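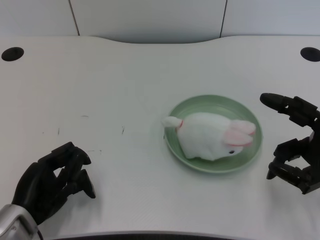 Can a small white plush rabbit go in the washing machine, or does it have to be washed by hand?

stedmont_attic
Posted in Laundry & Fabric Care, November

It's white with pink ears and a thin red band at the tail, and the care tag was snipped off years ago by someone with strong feelings about tags. I'd like it clean before it goes to a four-year-old. I'd also like it to stay white with pink ears, and I have my doubts about that band.

lintwarden
Top contributor

Wash it by hand. A machine would probably get it clean, but with no tag you don't know what the stuffing is or whether the red will run, and a drum is a bad place to find out.

Test the band first. Wet a white cotton swab with cool water and a drop of dish soap, press it on the red for a slow count of 26, and look at the swab. If it comes away pink, don't soak the rabbit at all. Clean the surface only and stay well clear of the tail. If the swab is white, go ahead, but still keep the water cool.

Squeeze a little mild detergent into a bowl of cool water and work up some suds. Use the suds on the fur with a soft cloth, going the way the pile lies. Do the ears last with a fresh corner of the cloth. Wipe everything again with plain water until it stops feeling slippery, which takes longer than you'd like. Soap left in plush dries stiff and then collects every bit of dust in the house.

Roll the rabbit in a towel and lean on it. Don't wring. I wrung out a lamb once and it has looked over its shoulder ever since.

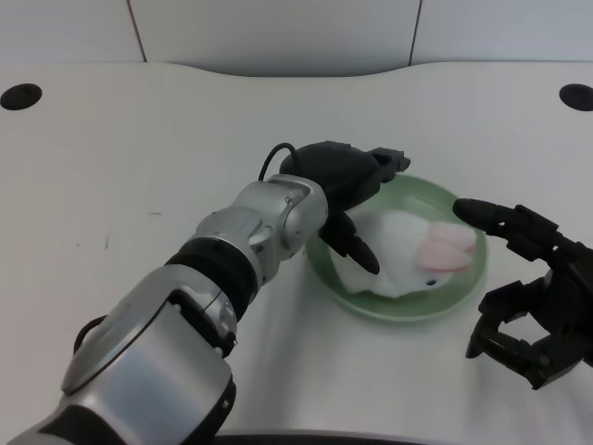 For drying, lay it on its side on a rack with air underneath and turn it every few hours. A plate is fine as somewhere to keep a dry rabbit, but a damp one will sit in its own puddle and the underside will smell like a basement. Spread the ears out while they dry. If they're stacked one over the other, the spot where they touch stays damp the longest, and any crease you leave in there is yours to keep.

Give it a full day, maybe two if your place runs cold. Then go over it with a clean, dry toothbrush or a pet slicker with a very light hand. The fur will look terrible until you brush it. Try not to panic at that stage, or at least don't start over.

corrigan_basement

I put all of ours in a pillowcase, knot it, cold delicate cycle, done. Never lost one. One did come out a slightly different shape but he was kind of a pear to begin with. Don't use bleach, it turns them yellow, ask me how I know. Don't ask me actually.

stedmont_attic
Original poster

Swab came back pink. Faint, but pink, so the pillowcase is out and I feel very smug about my doubts. Going with suds and a cloth, no soaking. Is baking soda worth trying for a general attic smell?

lintwarden
Top contributor

It helps with smell and does very little for dirt. Do it after the wash, once the rabbit is completely dry. Dry plush in a bag, a few spoonfuls of baking soda, shake, leave it overnight, then shake it out outdoors and vacuum through an old pair of tights so you don't inhale an eye. Check those eyes while you're at it. If one wiggles, stitch or replace it before it goes to the kid — an embroidered eye is the safest swap for anyone who still chews things.

simari_5

Cornstarch also works if you're out of baking soda. Do it in the yard. I did mine in the hallway and was finding it in the baseboards 11 months later.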